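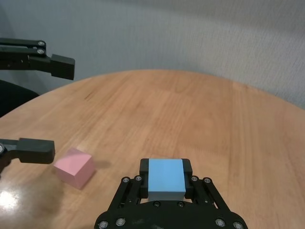 Item 3. Round table and blocks, Room Wero

Present: Evangelia Kourkoulas (chair), Signe Aasen (minutes), two from the Hinau group. Start 9:12.

3.1 The minutes of the previous meeting were approved with one correction: the table is on loan from Granström until the end of August, not July.

3.2 Table surface. The wooden top stays uncovered. Kourkoulas had asked for a gray mat under the blocks. Aasen objected that a mat slides on a round top and that the grain gives enough contrast for both the light blue block and the pink cube. Mat dropped. The top is to be wiped with a dry cloth before each session. No spray polish.

3.3 Blocks. The light blue block and the pale pink cube remain the standard pair. Hinau asked for a darker pair as well. Agreed in principle, matte finish only. Aasen will get a price for a set of 20.

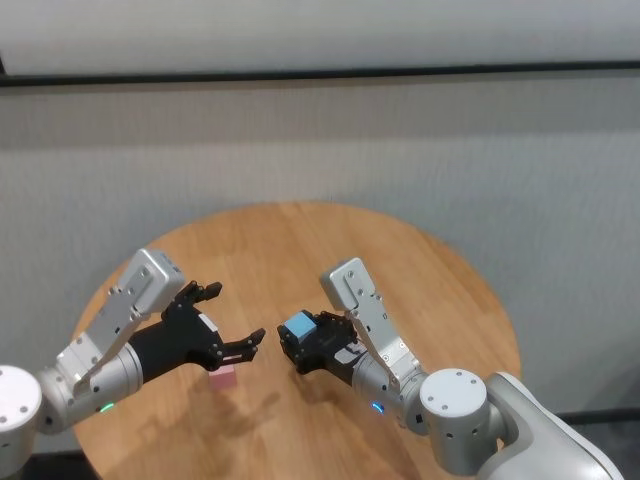

Starting positions were discussed at some length. The present rule, "near the middle," is read differently by different people. On a round top there is no corner to measure from, so distance will be taken from the edge on the wall side, along a line square to the wall. Aasen will cut a card strip 155 mm long for this purpose. The strip is removed before the session starts. No tape or pencil marks on the wood.

3.4 Wall. The pale gray wall behind the table is to be kept clear. Notices go on the door. A request to paint the wall white was declined; the present shade reflects less light onto the table.

3.5 Room air. The Filtix unit has run for more than 12 weeks on the same filter. Replacement to be ordered by Kourkoulas.

3.6 Actions
Aasen: card strip, by Wednesday
Aasen: price for darker blocks, matte
Kourkoulas: filter order
Hinau: written confirmation of the loan end date from Granström

Item 4 (storage shelves) was held over. Meeting closed 9:50.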